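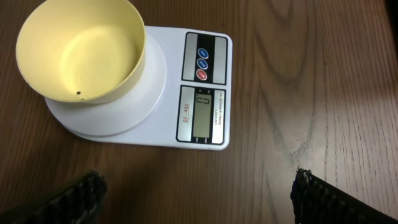 How do I set up a weighing step with the Kundurero gripper kit?

Teach two positions, zero the scale with the container already on it, then let the Kultmont controller run the pick and place moves between them.

Before you start
The kit ships with the gripper, a wrist camera, a cable set and the controller, priced at $1,397. A scale is not included. Any flat kitchen model will do. An SF-400 with a plain bowl on the platform is enough for light parts.

Steps
1. Set the scale on a level table inside the arm's reach. Turn the display so the wrist camera can read it.
2. Put the bowl on the platform and zero the scale. The display must read 0 before you go on.
3. Open the fingers fully and jog to the approach point. Save it as position 1.
4. Lower to the release height - the fingers must stay clear of the rim - and save it as position 2.
5. In the Weigh menu, enter the target in grams. Our test batch used 374.
6. Run four cycles at low speed. If the reading drifts, raise the release height and repeat step 4.

Known limits
The camera reader loses digits under strong glare. Move the lamp, not the scale, or both positions will have to be taught again. Firmware from before June has no Weigh menu.

Rimantas Eglītis, updated January 11, 2019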